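Galotville Two-Arm Challenge

The Galotville Two-Arm Challenge is a student robotics competition held each November in Galotville. Teams program a pair of robot arms fixed to one table and are scored on small household and workshop tasks. It grew out of an after-school club at Wieczorek Technical School, which still runs the event and writes the rules.

Format

Each team has up to 39 minutes at the table, split into a setup period and two scored runs. Tasks are drawn from a list of 36 published at the start of the school year. They include sorting small parts into boxes, putting toys into a container, closing a pouch and handling printed plastic pieces. A run is worth 600 points. Points are lost for dropped objects, contact between the arms and any touch by a team member after the start signal.
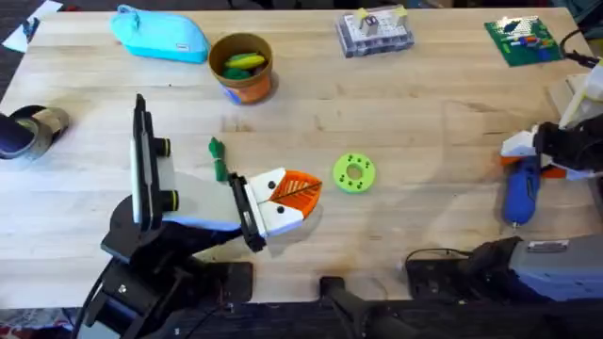

Teams may drive the arms by hand in the first run, using a pair of leader handles, but the second run must be carried out by the team's own software. The handles were added to the rules in the third season, after several first-year teams failed to finish any task.

Equipment

The organizers supply the table and the arms. Gripper fingers are left to the students, and most teams print their own. Fingers may not extend past the length given in the rules, and sharp tips are banned. Spare parts are shared between teams during practice hours.

The Uster division, added later for younger students, uses a shorter task list and has no software run.

Judging and awards

Runs are judged by former competitors. The top score wins the Tokico Cup, named after the club's first robot. A separate design prize is given for the best gripper, and teams must hand in their drawings to be considered. Results are read out on Sunday afternoon, when the practice tables are also opened to visitors.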